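Search this site: Type a keyword Go

Robot Handling Lab, Handout 4
Comparing two grippers on the same pick
Prepared by Naomi Bakilana, 20 January 2021

In this session you will work with two parallel grippers, the Lurkar and the Were. Both are fixed to the same arm with the same adapter plate, so the arm program does not change. Only the fingers, the stroke and the closing speed are different. Please read pages 1 and 2 before you come, it saves much time at the bench.

1. What we want to compare

A data sheet gives the maximum opening and the maximum force. These two numbers are useful but they do not tell you how the gripper behaves inside a box, where the fingers have walls and other objects near them. For this we need trials. You will note three things for each trial: did the fingers go down without touching a neighbour, did the object stay in the grip during the lift, and did it turn in the grip.

The objects are long and smooth with rounded ends. Such a shape is easy to close on and easy to lose. If the fingers take it far from the middle, the heavy end goes down and the object rotates. Write down the place of the grip each time (near end, middle, far end), also when the lift goes well.
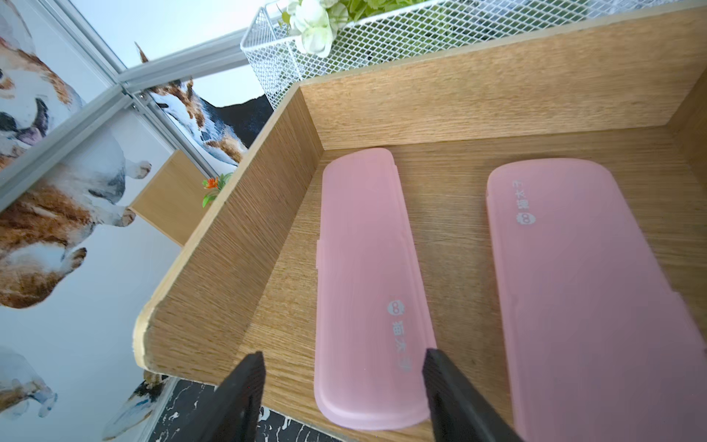

When two long objects lie parallel, one of the fingers must enter the gap between them. So the thickness of the finger matters as much as the opening. With the Were you have thin plates, and the wrist can come a little from the side. The Lurkar has thicker pads, and in October several groups pushed the second object away before they closed on the first one. This counts as a contact, please mark it with C in your table.

2. Wrist camera

The camera moves with the gripper, therefore the near objects look bigger and the view is tilted. Do not judge the distance to the floor of the box from the picture only. Use the height value on the controller screen. Glossy plastic also gives reflections along the rims, and the edge detector of Pokolus sometimes takes a reflection for the real edge. If this happens, lower the threshold one step and repeat.

3. Procedure

Home the arm and check that the fingers open fully.
Load program 506 for the Lurkar or program 371 for the Were.
Stop above the object and save one camera image.
Go down slowly, close, wait until the force value is stable.
Lift, hold, put back at the same place.
Do nine trials with each gripper, then change the group.

Do not correct the position of the objects by hand between the trials of one series.

4. Report

One page is enough. Give the table, one saved image for each gripper, and your opinion which one you would choose for a narrow box. I accept both answers if the reasons come from your trials. Send it to the Paltdale course folder before the next session.

2 comments | 9 shares

Related
Handout 3: Calibrating the wrist camera
Handout 5: Closing speed and slipping
How to change the finger pads on the Lurkar
Pokolus controller: list of error codes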